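Plodmont Music Boards > Live Shows > Ó Néill trio at the Fokuta Room

stringbean80
Posted 25/05/2024
Anyone else there last night? Still buzzing. Third row, left side. They opened with the slow one off the second record and then just -- didn't stop. 100 minutes no break. Bass player was unreal. Best thing I've seen in that room, easy.

maveo_fan
Was there. Good show, wouldn't say best. Sound was mud for the first 4 songs, couldnt hear the mandolin at all from the back. Got better once somebody woke up at the desk.

stringbean80
Sounded fine up front?? Mandolin was crystal clear.

lowE
Up front you're hearing it off the stage, not the PA. Back half of that room has always been bad. Same thing at the Maveo show last year.

porchpicker
Paid 80 bucks for two and stood behind a pole. Music great. Pole less great. Also why no encore?

stringbean80
There WAS an encore. Two songs. Did you leave early?

porchpicker
House lights came up so yeah, we left. Ugh.

maveo_fan
Lights came up for a minute, then back down. Half the room was in the coat line already. Dumb way to run it.

lowE
Setlist anybody? Missed the name of the waltz before the drum solo. Thought it was "Harbor Road" but my wife says no

stringbean80
Not Harbor Road. New one, he said it's on the record coming in June. Didn't catch the title, crowd was yelling.

kitchenreverb
Skipped it, the last two times I saw them it was the same set, same jokes. Sorry. Played the live album at home instead, no line for the bathroom. 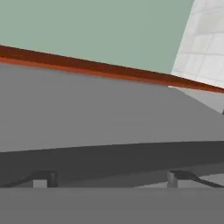 my venue, green wall and tile, great view

maveo_fan
lol. New set this time though, at least half of it. You missed out.

kitchenreverb
Half isn't a lot for 40 a head

lowE
It's a lot if it's the good half. Anyone going to the Plodmont date? Thinking of driving up, need to know if its seated.

stringbean80
Seated, pretty sure. I'm going. Will post the setlist after, promise -- member no. 1734 keeps his word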